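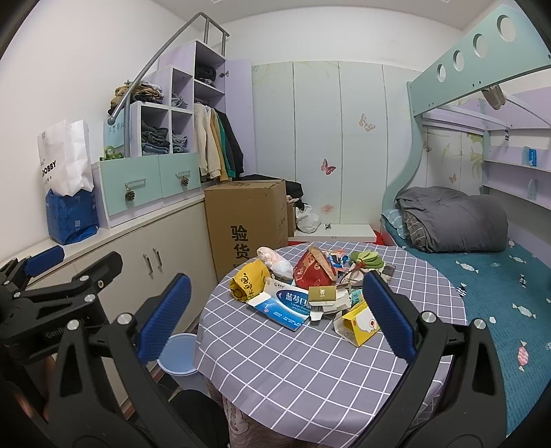
Firketti has announced the second content update for its racing game Girusora, and it will be released on 12/03/2024 for PC and consoles.

The update adds six new cars and a night version of the Ulbridge circuit, which was one of the most requested tracks since the game came out. Players can also drive it in the rain, but only in single races for now. Championship mode will support the new weather in a later patch, planned for February.

Together with the new content, the studio is changing how online ranking works. Until now, every player was placed in one large list. After the update there will be separate lists for each region, and the points from the current season will be kept. Lobby search should also become faster, according to game director Kiyoshi Matsuda.

"We read a lot of messages about long waiting times at night, and this was the first thing we wanted to fix," Matsuda wrote on the studio blog.

The patch notes list 160 fixes. Among them is the well-known bug in the Workneh tunnel, where cars could lose all their speed after touching the left wall. Tayla Faulkner, who leads the handling team, added that the brakes of the older cars were adjusted too, so saved setups may need to be checked again.

The update is free for all owners of the game. A paid pack with more car colors will be available on the same day, but Firketti did not share its price yet.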